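Stain on a wooden board from drink spills

Fesdale home bar forum > Kit and cleaning
Posts: 76

bundari_kit
Joined: July
Posts: 2
February 9, 2023
I use a light wooden chopping board as my mixing surface. Coffee liqueur went over it and I left it while I finished the round. Now there's a big brown patch on the lower half. Washing up liquid and hot water made no difference. Is it worth sanding, or do I bin it?

oldstrainer
Posts: 1,848
Don't sand it yet. Coarse salt, half a lemon, rub along the grain, leave ten minutes, rinse. Stand it on its edge to dry.
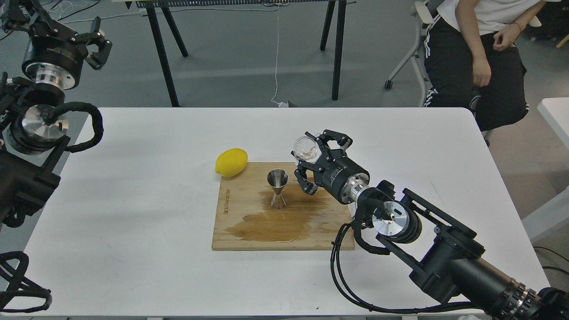 Do it twice if the first go only fades it. Once it's dry, oil it – 500 ml of food grade mineral oil will last you years. And pour with the jigger over the sink or a tray.

kuroda_lane
Lemon is fine for smells but it won't shift coffee that's had a night to soak in. I tried it on mine and got a slightly paler stain. Sanding took ten minutes. Also, if there's printing on the board you'll lose it.

oldstrainer
It worked on mine, but I got to it the same evening. Agree about the printing.

drarance
I'd leave it. It's a board. I put a bar mat on top of mine and stopped caring.

bundari_kit
Going to try the salt first, then sandpaper. Mine does have printing down one side but I can live without it.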